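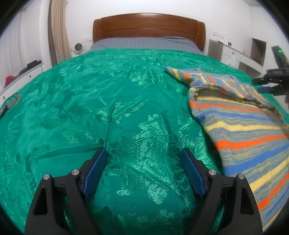

Does thread count matter?
Less than the label wants you to think. Past 500, I suspect creative counting. I've slept fine on much lower.

Is "hotel quality" a real grade?
No. Anyone can print it. Ask which hotel.

Will satin keep me cool?
Depends on the fiber. Polyester satin feels cool for a minute, then you sweat. Read the tag.

Do I need a special detergent?
The people selling it say so. I use the plain kind, half a cap.

What about "hypoallergenic"?
Ask the seller what was tested. Kasun Akanda wrote to Bomden in October and got a coupon.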